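Kadivbridge textile notebook, July
Knitwear folding and pilling, morning entry

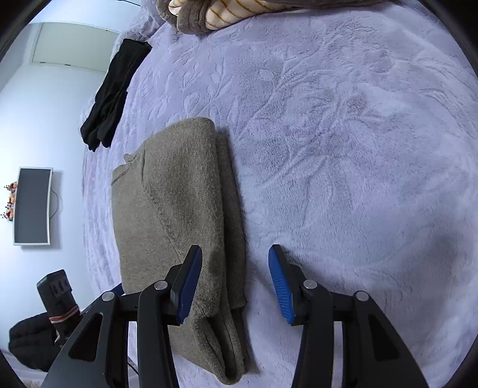 Sweater, olive-gray

Okay, I finally got to the knits! I've been putting them off since the shirts went so well, and I was right to worry, because a thick sweater has a mind of its own. This one I did lengthwise, sleeves in first, then the sides over, so the layers end up stacked along the right edge. I like it better than the square store fold (Haoran Zou swears by the square one, and we have agreed to disagree until somebody opens a drawer and measures). The collar end goes toward the head of the stack so you can grab it without wrecking everything underneath.

Pilling: slight, all over the fuzzy side. I'd give it a 5 on our sheet. I went back and forth on whether to shave it before folding and decided no, leave it alone, I want to see if folding along the same lines for the whole summer makes it worse there.

The blanket

Still folding on the bed with the lavender plush blanket, the one with the leaves and vines pressed into it. Pros: nothing slides, my back doesn't hurt, and a folded edge stays where you put it. Cons: you can't get a crisp crease to save your life, the plush just gives under your hand. Kelly Meireles wants me to repeat all of it on a hard table and she's probably right, ugh. I'll do 11 folds on each and write down the heights.

Black knit thing by the wall side still needs sorting. I didn't log it with the sweaters, it's small and it can go in the accessories pile with the rest of the Emby bag. The plush toy stays up at the far side, out of the way.

Numbers so far

Folded width target is 26 cm, and I keep landing a bit wide with anything ribbed. Time per sweater is more than 60 seconds if I smooth the sleeves properly, and I refuse to skip the sleeves! Rushed sleeves make that lump in the middle and then the whole pile leans.

To do

Hard table repeat, same sweater, same fold.
Ask Haoran where the good fabric shaver went (the Nam one, not the one that eats yarn).
Try rolling one of the thinner knits, just to see.
Kandisix drawer dividers: check the depth before I fold any more to this width.
Re-score the pilling at the end of the month, same window light if I can get it.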